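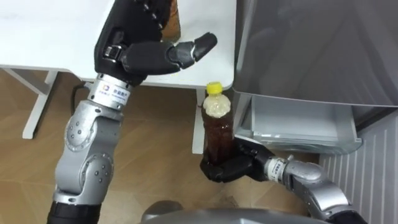 Wednesday, 4:15 pm, foam bench

Good afternoon! I finally got the tea comparison going and I'm much happier with it than with Monday's mess, so I'm writing this up before I forget which bottle was which.

Question, for anyone picking this notebook up cold: why does brewed tea hold a head for so long in a closed bottle, and does the sugar matter? Vondráček's old handout says sugar thickens the liquid, so the foam drains slower. Fine, but the handout gives no tea strengths at all, and I think strength is doing most of the work.

Batches today:
Dernau, strong, no sugar
Dernau, strong, 30 g sugar
Kemudberg, weak, no sugar
Kemudberg, weak, 30 g sugar

All 600 ml of water, all steeped 19 minutes (meant to be 15, I was rinsing funnels and lost track, so everything got 19 to keep it even). Cooled to room temperature with the lids off, then poured through the paper filter. The filter matters a lot more than I thought. Monday's unfiltered batch had leaf dust in it and the bubbles popped along the dust line, which was lovely to watch but useless for timing.

Shake is ten strokes, cap on tight, bottle set down upright and left alone. Start the timer when the base touches the table. Stop when there's a clear patch on the surface bigger than a fingernail. Crude, I know, but two of us tried it on the same bottle and we landed within a few seconds of each other!

First numbers:
Dernau plain, 111 seconds
Dernau with sugar, still had a full ring when I gave up and went for the next bottle
Kemudberg plain, gone almost before I had the pencil ready
Kemudberg with sugar, a bit better, but nothing like the strong ones

So strength first, sugar second, at least on one run each. I'd love to see this hold up tomorrow. The foam in the strong ones is also finer, more like the top of a milkshake, and the weak ones throw big glassy bubbles that slide up the wall and vanish.

Trouble spots. The fill level has to be the same every time. A bottle filled too high has no room to froth and a half-full one goes wild. I've put a pencil mark on the masking tape, fill to the bottom of the mark. Also, don't hold the bottle around the middle while shaking, warm hands might be changing things and it's easy enough to grip it low.

Tuto (the spreadsheet, not the kettle, we really need to rename one of them) has a new tab called foam. Please put the steep time in the first column even if it's the same as the row above.

To do: three runs of each batch, a plain water and sugar control, try a pinch of salt if there's any tea left. More filter papers, we're down to roughly a handful. And the second funnel still smells of vinegar, so keep it away from this.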